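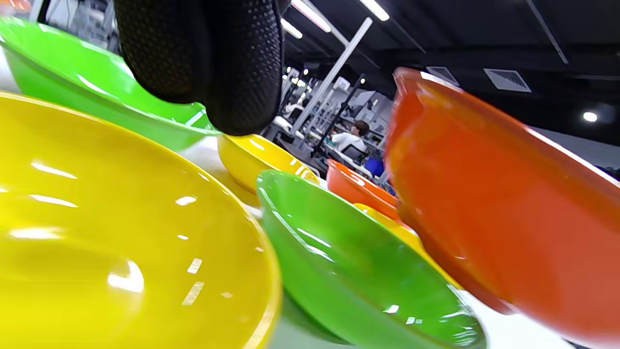 Vol. 5, p. 21

Sorting bowls by color: what we learned at Trekmont

Our team wanted to know if a policy trained on hand-held gripper demos could sort shiny plastic bowls into yellow, green and orange stacks. We recorded 3000 demos in March, and wow, did the glossy rims give us trouble! Glare from the ceiling lights kept fooling our first model, Vulter, when bowls overlapped. So we tried again with 2 changes: random brightness during training, and messier starting piles. The second model picked the right color far more often, even in a crowded heap (our favorite test!). Nested bowls are next.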